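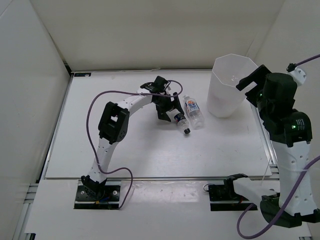
I almost didn't go to the Plirkus open day. It was February, it was raining sideways, and the bus to Stistonness drops you at the bottom of a hill that I had forgotten all about (my knees remembered by the second bend). But Beryl Wainwright had been telling me for weeks that I'd love it, and she had already put my name on the sign-up sheet, so up I went with my hood pulled tight and a bag of empty bottles knocking against my leg.

You're asked to bring your own empties, by the way. It says so in small print at the bottom of the flyer, and half the people in line with me had missed it. One man went back down to the store at the bus stop, bought a soda and drank it on the walk up.

Plirkus is a sorting workshop in what used to be a mattress showroom. They look at how ordinary households deal with drinks bottles: what people rinse, what they squash, what they do with the cap, where the bin sits and how big the opening is. I know how that sounds! I went in thinking I'd give it an hour and then find a slice of cake somewhere. I stayed until they were stacking the chairs.

The tour ran in groups and ours was led by Nhi Lại, who talks very fast and walks even faster. She started us in the front room, where one whole wall is shelves of flattened plastic from one apartment building, collected over a winter. There are 48 apartments in the building and each one has its own shelf. Some of the shelves are beautifully neat, everything crushed the same way with the cap back on. Others are a mess of half-squashed things with straws poking out. I stood there trying to decide which shelf would be mine, and I'm afraid it would be one of the low ones on the left.

Next came the rinsing demonstration, run by Tín Hầu at a big steel sink in the back hall. I had always assumed you were supposed to scrub a bottle until it squeaked. For water, he says, don't bother with anything, just empty it. For juice or anything with milk in it, put in a splash of cold water, cap on, shake hard, tip it out. He had us all do it together and the noise was fantastic, like a very bad band warming up.

My question was about the wet inside. I never know whether I should be drying the things before they go in the bag, and at home I've been known to stand them upside down on the rack overnight like wine glasses. 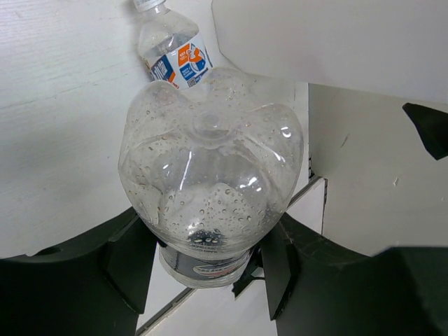 Those little drops that cling all over the inside of a clear bottle, right down into the bumps at the bottom, are nothing to worry about, apparently. What they don't want is a real puddle, enough to slosh when you pick it up, since it gets into any paper in the same bag. Tín says to give it one good tip and a flick of the wrist and then let it go. I have got back so much rack space at home since then, I can't tell you.

He also explained the lumpy bottoms, and I enjoyed that more than I expected to. The rounded feet are there so the bottle can stand up and still cope with fizz pushing outward from the inside, and a flat bottom would bulge and wobble. Somebody's little boy asked if you could make a bottle with only one foot. Tín drew one for him on the back of a flyer, balancing on a beach ball, and the boy carried it around for the rest of the tour.

We had a break after that, with tea from an urn and a very good lemon loaf from the Susarine bakery down the road. I'd go back for the loaf alone. Beryl had two slices and then wrapped a third in a napkin for the bus.

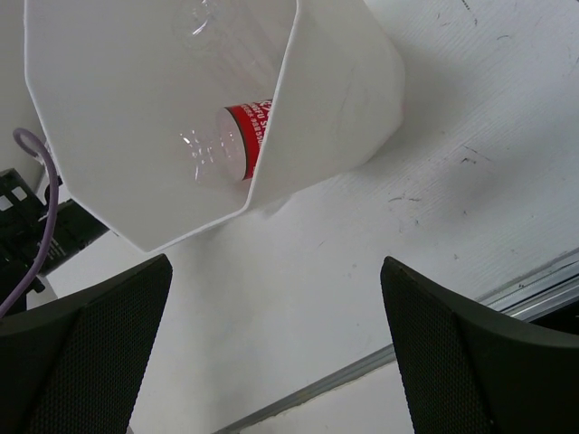

The part I keep thinking about came after the break, with Lộc Đồng, who is in charge of bins. He has tried out all sorts of shapes, and he has strong feelings about openings. A narrow opening looks tidy but people miss it, he says, and then they leave the bottle on top and walk away. His own favorites are wide at the mouth with flat sides, so they don't roll off when they get knocked over. I liked the white ones best, thin plastic with angled panels all the way around, a bit like a lampshade. Tip one on its side and you can lay a bottle straight in, the way a clear one with a bright red label was lying when I looked, with what looked like 550ml in tiny white print along the label. I've got a round bin under my sink, and the number of times it has rolled across the kitchen floor and emptied itself under the stove doesn't bear thinking about.

Lộc let us have a go with the different bins on a long bench, and I was hopeless with the tall narrow one. Small bottles went in fine. The big ones stuck out at the top and leaned, and as soon as a second went in, the whole thing keeled over. He told us most families would do better with two low wide bins than one tall one, and I did notice a lot of people quietly taking pictures of the price list.

Then there was a long talk about labels and caps. I'll be truthful, I drifted a little, as the hall was warm and I'd had the lemon loaf. What I did write down: leave the cap on, leave the label on, don't waste your evening picking at glue. A woman behind me asked about sleeves that cover the entire bottle and was told those are best cut off with scissors if you've got the patience.

Practical things, if you're thinking of going. The next open day takes 300 people over the whole day, and you do need to put your name down first. Wear flat shoes. There's a coat rack, but it fills up. The restroom is past the sink and the door sticks, so push hard. Bring your empties in something with handles, and if you're coming by bus, get off one stop early at the Daneshvar garage and take the side road, where the hill is much kinder. Beryl told me that on the way home.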